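四月，工作间记录

参加人员：Roman Borkowska、Zlatko Begović（下午到场）、记录人

一、本次工作范围

依照上月议定的安排，本次对休息区靠墙一侧的地面、绿植和垃圾收集点进行整理，并试行新的分类与更换办法。工位区、样品柜及门厅不在本次范围之内，另行安排。记录供本室同事查阅，后续修改请直接在文末追加，勿覆盖原文。

上午九时开始，十六时前结束。中间因走廊施工停了一段时间，已从工时中扣除。

二、整理前的情况

休息区的问题积累已久，主要有以下几点。

1. 垃圾桶位置不固定。使用者顺手挪动，有时在茶水台下，有时在花盆旁，保洁人员每次需要寻找。Begović 上季度已提过一次，当时没有形成结论。

2. 轻质垃圾（纸巾、零食包装）落在桶外的情况较多，尤其是午休之后。桶口偏小，而纸盒类垃圾往往不压扁就投入，占去大半空间。

3. 绿植浇水无人登记。大盆的土面有时过干，有时托盘积水，积水曾渗到地砖缝里。Dosov 送来的那批盆土排水较慢，与原有盆土混用后更难判断。

4. 靠墙堆放物品没有期限。袋子、纸箱放下之后便无人认领，清扫时只能绕行。

三、器材与耗材

垃圾袋：Backlund 中号，本次领用一卷。薄，但翻边后能挂住桶沿。上一批的袋口太窄，套上后绷得很紧，取出时容易撕裂，余下的转给库房作防尘用。

标签：沿用 Tronton 标签纸，宽度 16 毫米。地面定位使用同一品牌的胶带，颜色待定，暂用灰色。

浇水：两升长嘴壶一把，刻度已模糊，Borkowska 用记号笔重新描过。

清洁：中性清洁剂按瓶身说明稀释，地面用平板拖，花盆外壁用微湿抹布。墙面只除尘，未用清洁剂。

全部耗材费用合计 613 元，从公共杂费中列支。若计入下月拟购的踏板式垃圾桶，总额为 1,365 元，尚需审批。单据夹在蓝色文件夹第二页。

四、过程记录

（一）地面

先将可移动物品全部移开，再由里向外清扫。浅色地砖本身显脏不明显，但侧光下能看到花盆附近有一圈水渍，干拖无效，湿拖两遍后减淡，未完全去除。Begović 认为水渍来自托盘，建议换深一些的托盘；我倾向于先控制浇水量，观察一个月再定。双方意见均记录于此。

砖缝内有少量盆土，用硬毛刷沿缝刷出。刷缝时不宜带水，否则泥浆会渗进去，上午第一块区域就因此返工一次。

（二）绿植

大盆内的土面用竹签探测，表层干，向下仍有潮气，故当天没有浇水。绿萝的藤蔓较长，已有几条拖近地面，清扫时容易被拖把带到。Borkowska 主张修剪，剪下的枝条水培；我同意，但需待同事确认有无人要留整条，故只做了理顺，没有动剪刀。

高茎的那一盆不建议再挪。上次移动时盆底与地砖摩擦，留下一道划痕。今后如必须移动，应两人操作，盆底垫毛毡。

花盆外壁擦拭后，白色表面上仍有几处浅黄痕迹，判断为肥料溶液滴落所致，不再处理。

（三）垃圾收集点

经讨论，垃圾桶固定在花盆与落地风扇之间，理由如下：

- 该处距座位最近，使用者起身一步可达；
- 不占通道，推车能够通过；
- 不在茶水台下，可避免液体倒入。

不足之处是离风扇较近，风扇开到高档时，轻纸巾有被吹出的可能。中午用三张干纸巾做了简单试验：低档无影响，高档时有一张翻到桶沿，没有掉出。结论是高档运行时须将扇头抬高。扇头角度不做标记，由使用者自行掌握。

更换垃圾袋的步骤，重新写明如下，张贴于茶水台侧面：

1. 检查桶外地面，将散落的纸巾和小件先拾入桶内；
2. 提起旧袋四周翻边，收口打结，平稳提出；
3. 检查桶底有无渗液，如有，用废纸吸干；
4. 展开新袋，伸到桶底，袋口向外翻折，盖住整圈桶沿；
5. 用手掌压出袋内空气，桶放回定位线内。 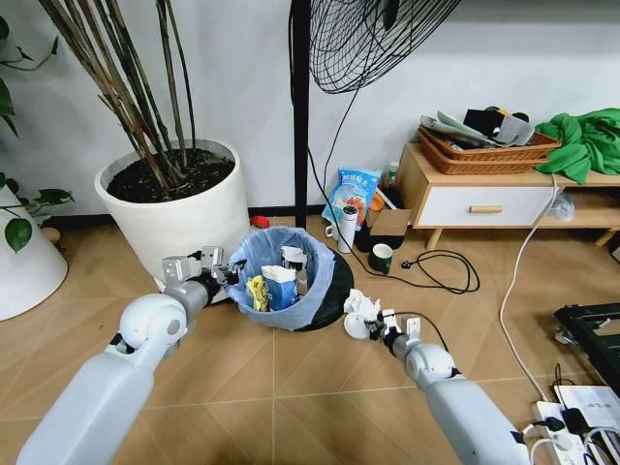 第一步以往常被省略，换袋后再去拾零散垃圾，新袋一开始就装了旧垃圾，记录的更换时间也随之失真。今后请一律先拾后换。杯盖、瓶盖一类的小圆片容易滚到桶后或花盆后面，拾取时应绕到另一侧查看。

纸盒投入前须压扁。饮料盒内如有余液，应先倒入水池。此条上午口头提醒过两次，下午仍有人未照做，建议在桶上方墙面另贴一张小标签，字号大一些。

五、靠墙物品的处理

靠墙放置的袋装物品暂不清走，统一贴临时标签，写明日期和联系人。期限届满无人认领的，移交库房。期限长短本次没有谈妥：Begović 提议两周，Borkowska 认为应与库房盘点周期一致，即一个月。暂按一个月执行，下次例会再议。

食品类不得过夜放置在地面，密封包装也不例外。此条没有异议。

电源线的走向也一并看过。风扇的电源线在地面绕行，打扫时需提起，平板拖容易带住。已备线扣，但墙面固定需征得物业同意，申请表由 Begović 填写。批复之前，拖地时一人提线、一人操作，或者先拔下插头。

六、墙面板的附带讨论

Borkowska 提出，靠墙一侧的下半段可加一层 Stikwood 木饰面，避免椅背和推车磕碰。她量得需覆盖的高度为 75 厘米。本人认为可行，但花盆附近湿度偏高，背胶是否耐久没有把握，建议先在远离绿植的一端试贴一小块，观察一个季度。费用未核算，不列入本次合计。

七、待办

| 事项 | 负责人 | 状态 |
|---|---|---|
| 踏板式垃圾桶申购 | 记录人 | 待审批 |
| 线扣安装申请 | Begović | 表格已领 |
| 绿萝修剪与水培 | Borkowska | 等同事回复 |
| 浇水登记表 | 记录人 | 已打印，未张贴 |
| 地砖水渍复查 | Begović | 下月 |
| 大号标签 | Borkowska | 标签纸余量不足，须补 |

八、补记

十五时后复看一遍，定位线右侧的胶带已有一角翘起，估计是贴时地面尚潮。揭下重贴，等地面干透后再压实。下次贴胶带之前，应先用干布擦一遍，并静置半小时。

浇水登记表原设五栏，Borkowska 认为栏目过多，没有人会填全，改为日期、水量、签名三栏。旧版表格作废，背面可作草稿纸使用。

Begović 离开前把硬毛刷放回了水池下方左侧柜内，长嘴壶在同一层。钥匙仍挂在原处。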